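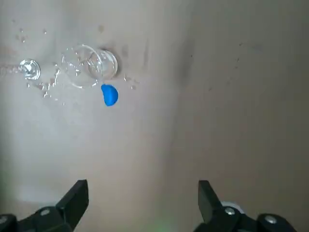

Tenow Loan Closet -- Walkers, Wheelchairs and Bath Aids
Monthly safety check, 6/3/18
Checked by: Yurani Marulanda

WALKERS
Rubber tips present on all four legs: Fail. One walker came back with tennis balls over bare metal. Tips ordered.
Push buttons snap fully into the holes: Pass
Hand grips don't twist: Pass, after I removed the one held on with a hair elastic.
Height markings readable: Pass

WHEELCHAIRS
Both brakes hold on the ramp: Fail, chair 14. The left brake holds. The right brake has opinions. Red tag on, moved to the back.
Footrests lock and swing away: Pass
Seat fabric free of tears: Pass. Crumbs are not on the form, but I'd like them to be.
Front casters roll without wobble: Pass, except chair 15, which pulls toward the door like it has somewhere to be. Cleaned hair out of the axle, checked again, fine.
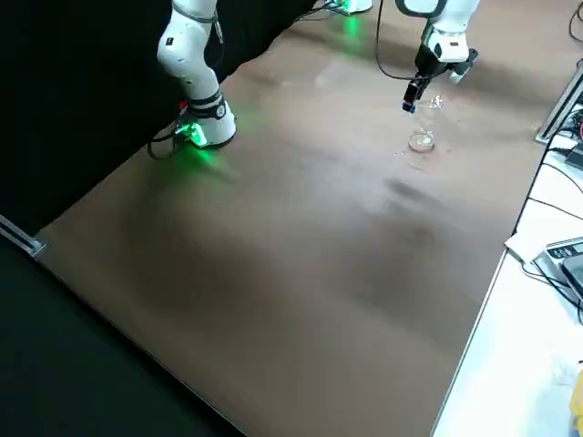
Anti-tip bars fitted and facing down: Pass. Two were facing up last month, which makes them decorations.
Weight limit label in place: Fail, the wide Nandura chair. Do not lend until Ludmila Michalík finds the manual and we can replace the label with the right number.

BATH AIDS
Shower chair legs set to the same height: Pass
Suction grab bars: None in stock. Two were donated again and I said no again.
Raised toilet seats clamp firmly: Pass
Everything wiped down before shelving: Mostly. See the sign. I made the sign bigger.

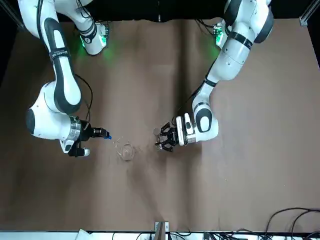
Can a borrower pick up an item that has a red tag if they promise to be careful?
Red-tagged items stay here until the repair is done and a second person has signed the tag.

STORAGE AND PAPERWORK
Aisle clear to the exit: Pass, once I moved the Hostari boxes -- 40 pairs of crutches, no note.
Nothing heavy above shoulder height: Fail. A commode on the top shelf. Moved it down. 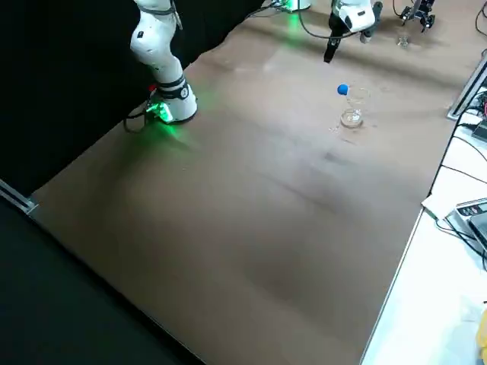 Loan cards match what is on the shelf: Fail. Card 415 says "cane, brown" and we have no brown canes.
Emergency phone number posted by the desk: Pass

Next check: Ludmila. Please bring a flashlight and the good screwdriver.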